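Wednesday, April 29, 2026

Print | E-mail this post

Claw or fingers? I've been going back and forth on this for weeks, so I finally quit reading spec sheets and decided to run both at once, one on each arm (my wrists hurt just from the wiring!). The claw is the Omton. The fingered hand is the Wurkeo, and it cost over 4,000 dollars, so I really wanted to love it.

The claw wins on setup, no contest. It took me 10 minutes to get it talking to the controller, and the hand ate most of a Saturday. But give the hand something with a handle, like the white scoop, and suddenly I get why people pay for fingers. The claw is happier pressing on soft stuff like the quilted mattress, though I still don't trust those pointy tips around fabric.

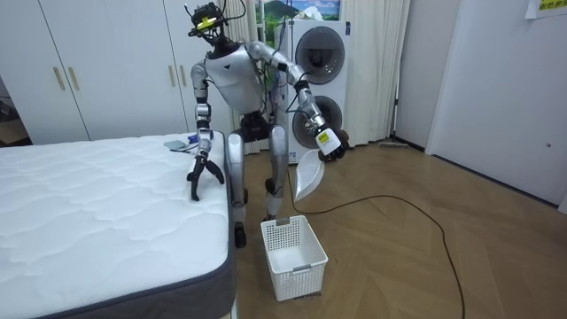
Liam Dolan thinks I'm asking the wrong question and should fix my wrist cameras first, before I spend another dime on hands. He runs the same claw at 85 percent grip force and swears it's plenty for bedding. I've been at 17, so, uh, maybe that's worth a try.

Next up is the Brarkico controller, if it ever ships. They're telling me September now.

17 comments | 10 shares

Get new posts by e-mail. Sign up for the newsletter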